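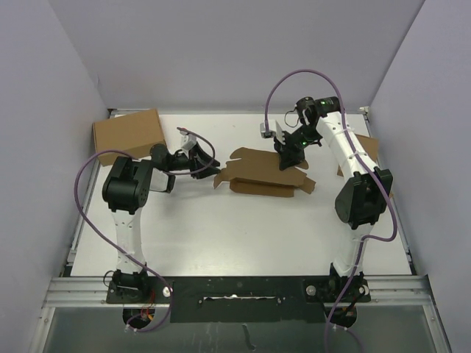
Page last changed: March, 6 pm

Home | Bench notes | Opinions | Contact

I've been trying out grippers on flat cardboard boxes for longer than I'd like to admit, and I've come round to a view that annoys people at Rudcombe: we spend far too much time arguing about arms and not nearly enough about fingertips.

Cardboard is a horrible thing to pick up (try it with two pencils and you'll see what I mean!). It bends where you don't want it to and springs back where you do. Right now I have the left gripper with its fingers spread beside the end flap, and the right one closed and pressing down on the big panel. One pins, the other pinches. It looks dull, and I love it.

We tried two sets of fingers, the Gulix and the Indalden. The Gulix ones are slim and get under a flap nicely, but they slide about once there's any pull on the board. The Indalden ones are fatter, and out of 30 goes at lifting a flap they missed 18 — which sounds awful until you see how well they hold when they do get in. I'd still take the Gulix. A missed grab you can try again in a couple of seconds, but a slow slip halfway through a fold wrecks the whole box, and I've got the bin full of bent corners to prove it.

Then there's cabling. Ours is purple, it runs along both arms, and it arches up and loops back near the grippers. I used to want it all tucked in tight. Now I leave plenty of slack at the wrist and tie it down further along, and I wish the brochures would show that part instead of a bare arm on a shiny plinth.

Suksawat, the control software we run, gets a grumble too. It has five settings for grip force, and I only ever touch two of them. Give me one slider and a decent reading of what the fingertips feel, please, and I'd happily live with a slower arm.

Next month I'm putting rubber pads on the Gulix fingers, and after that it's boxes with tape still on them.

Recent posts
Why I gave up on suction cups
Two arms or one?
Suksawat settings I never touch
A cheap fix for slippery fingers

This site uses cookies to remember your settings. Accept | Manage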